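Keeping a Shared Washbasin Clean with Less Product
Project report, Household and Facility Care, second term
Grethe Eyvindsson and Przemysław Nowicki
Submitted December 3, 2025 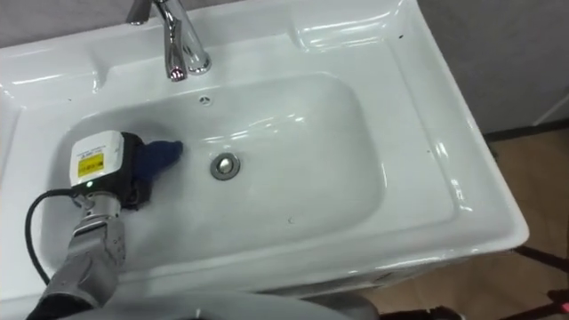 Figure 1. Washbasin with single-lever faucet, dark blue cloth against the left wall of the bowl.

1. Background

Our project is about the cleaning of washbasins in a shared residence. Hiselgate is a student house where both authors live, and the washrooms on our floor are used from early morning until late at night. Soap, toothpaste and shaving foam stay in the bowl and make a dull layer if they are left for some days. In the house it was usual to spray a large quantity of cleaner and rinse it away directly. We found this wasteful, and we wanted to learn if a cloth and a small quantity of product can give the same result.

Our supervisor, Sigrún Brynjólfsdóttir, asked us to limit the work to one type of basin. We chose the white ceramic basin of the type in Figure 1, with a rectangular bowl and a wide flat deck. This shape is pleasant to look at and has room for a soap bottle, but the raised ledges and the rounded inner edges need more attention than a simple round bowl.

2. Materials

We used two cleaners. The first is Rorodine, a mild liquid that the house already buys. The second is Flernitz, a stronger product against limescale, which we used only near the faucet and the drain. For wiping we had dark blue cloths, a soft brush for the overflow opening and a measuring cup of plastic. The cloths were washed without fabric softener, as this can leave a film on them.

The budget for the project was 400 dollars and we did not spend all of it. The largest cost was the cloths.

3. Method

The work was done in November. Each cleaning was written in a logbook with the initials of the person, the product and the quantity. In the old method the person sprayed as much as he or she wanted, and we weighed the bottle before and after. In the new method 12 millilitres of cleaner was measured into the cup and poured on the damp cloth, and nothing was sprayed on the basin itself.

The order of the new method was the following:

Remove all objects from the deck.
Rinse the bowl with warm water.
Wipe the deck first, from the back to the front.
Wipe the walls of the bowl, then the floor.
Clean around the drain stopper and in the overflow opening with the brush.
Rinse, wring the cloth and wipe again.
Dry the faucet with a second cloth.

We discussed for a long time if the deck should come before the bowl. Przemysław wanted to begin in the bowl, where the most dirt is. After three trials we agreed on the deck first, so that the dirt from it falls into a bowl which is not yet cleaned.

How the cloth is held was also important. A flat cloth is good for the deck, but on the curved walls it slides and leaves strips that are not touched. When the cloth is bunched and pressed against the wall, it follows the curve much better. The bunched cloth should be turned often to bring out a clean side.

4. Results

In the old method we used 1,117 millilitres of cleaner in the first half of the month. In the second half, with the same number of cleanings, the use was clearly lower, also when we include the cleaner that was spilled once on the floor and had to be measured again.

To judge the cleanliness we asked Grímur Bergmann from the floor above to inspect the basins without knowing which method was used. He gave a mark from one to five for the deck, the bowl, the faucet and the drain. The marks for the deck and the bowl were equal for both methods. The faucet got better marks in the new method, probably from the drying. The drain got worse marks in the beginning. We had gone too quickly over the narrow ring around the stopper, where the cloth does not reach well. After we started to use the brush also there, the marks improved.

White glossy ceramic is difficult to inspect. The reflections of the lamp lie in long streaks on the edges and can hide a film of soap, or look like one. Grímur solved this by moving his head from side to side and by touching the surface with a dry finger. We recommend the finger test to others, it is fast and costs nothing.

5. Problems and limits

The number of users was not the same every day, and some residents cleaned the basin after themselves when they learned about the project. This is nice for the house but not so good for our data. The marks came from only one person. We also did not test the hardness of the water, and in another building the limescale can be a bigger problem.

6. Further work

Þórarinn Egilsson at the Liepiņa residence has offered us to repeat the trial there, with older basins that have separate taps for hot and cold water. We would like to measure the water as well as the product, and to have at least two inspectors. A printed card with the seven steps now hangs in the washrooms at Hiselgate, and the measuring cup is kept in the supply cupboard beside the spare cloths.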